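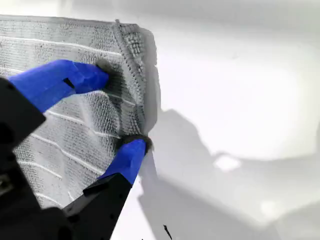

MINUTES – HOUSE AND LINENS MEETING
Collport Guest House, downstairs dining room
November 2018

Print this page | E-mail this page

Present: Hubert Bühler (chair), Gebhard Eberhard (minutes), housekeeping both shifts, kitchen, front desk
Apologies: garden, night desk

1. Last minutes
Read, agreed. One fix – the "bath mats" in item 4 should say "hand towels". Corrected on the file copy.

2. Matters arising
Dryer vent cleaned out. Shelf in the upstairs linen closet still sagging, Hubert has the brackets but not the screws. Spare key to the closet found in the kitchen drawer, back on its hook. Please leave it there.

3. Gray cleaning cloths
Long one. Striped gray cloths now in use on both floors since July. Housekeeping likes them for mirrors and taps, less so for the tubs – they drag. Kitchen says they hold too much water and take forever to dry over the rail. Front desk uses them dry on the counter, no complaints.
Problem is mostly the edges. Loops pull when a cloth catches on a faucet or a zipper, then the edge curls and won't lie flat in the pile. Folded ones take up more shelf than the old ones did.
Asked if we should cut the pulled loops or leave them. Gebhard says cut, with small scissors, never tug. Morning shift has been tugging. Agreed to cut.
Agreed also:
– no fabric softener with these, at all
– wash apart from the bath towels, lint gets all over them
– low heat or hang
– fold in half then in thirds, folded edge to the front of the shelf
– anything used on a kitchen floor does not go back upstairs
Kitchen wants to go back to the flat white cloths. Left open, kitchen to try the gray ones for floors only and say at next meeting.

4. Ordering
Two quotes in. Virnelach cheaper per pack but wants a minimum of 900 cloths, far too many for us and no place to put them. Prantl will do packs of 30 and deliver to the side door. Price came to $251 with delivery for the first lot. Hubert thought that high. Housekeeping pointed out last year's cheap ones were rags by spring.
Prantl agreed, one lot, then look at it again. Gebhard to place the order and ask if they have the same thing in a second color for bathrooms. If not, mark the bathroom ones with a stitch in the corner, red thread is in the sewing tin.

5. Bath towels
Some going thin in the middle. To be pulled as they come thru the wash, put in the basket under the stairs. Gindley will take old towels for the animal shelter if they are clean and bagged. No bath mats, they don't want the rubber backs.
Question about guests using white towels for shoes and makeup. Suggestion of a dark washcloth in each room, folded by the sink. Liked by most. Hubert to price it, nothing to be bought yet.

6. Laundry room
Door to be kept shut when the machine is on, rooms over it can hear the spin. Detergent scoop has gone missing again. Use the line on the cup till a new one comes.
Morning shift asked for a second drying rack. There is one in the garage with a bent leg. Gebhard will look at it, otherwise buy.
Labels on shelves have faded. New ones to be printed, bigger letters this time. Order from top: sheets, pillow cases, bath, hand, cleaning cloths. Table linen moves to the dining room cupboard, kitchen to clear a space for it first.

7. Any other business
– Front desk short of pens.
– Window in the back hall sticks, push from the bottom corner.
– Christmas tablecloths need ironing befor they go out. Evening shift offered.
– Smell in closet on second floor, likely the old blanket bag. Air it, then see.

8. To do
Hubert: screws for shelf, price dark washcloths
Gebhard: Prantl order, drying rack, labels
Kitchen: try gray cloths on floors, clear cupboard
Housekeeping: small scissors for each cart, pull thin towels
Evening shift: tablecloths

Next meeting same room, after the breakfast clear-up. Date to go on the board by the back door. Closed early as the delivery came.

G. Eberhard

Contact us | © Collport Guest House | Back to top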